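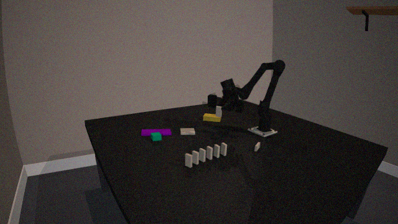

Benedicta Addo

The dominoes at Clelach are not real, and neither is the table. The six white slabs stand in their diagonal row inside a computer, beside a black arm that weighs nothing and costs nothing to break. I spent a June afternoon steering that arm by hand controller, and I was bad at it.

The company calls this teaching. You guide the gripper to a block, close it, lift, set the thing on its narrow end, and the software stores every wobble. Do it often enough and a program called Tierney is meant to pick up the knack. How often is enough? Clelach's first answer was 400 goes. The target is now 4000, for one kind of block on one kind of table.

I managed 59 before my thumb gave out. Three were thrown away as too clumsy to learn from, which seemed kind.

What bothers me is the jump from here to the warehouse in Wullotberg, where Clelach hopes to put a real arm to work next. Real floors shake. Boxes sag and tape sticks to things. The staff say they can add all that to the simulation later, and perhaps they can. I asked to see Tierney stand up a domino it had never met before, with no one at the controls. They told me to come back in the autumn.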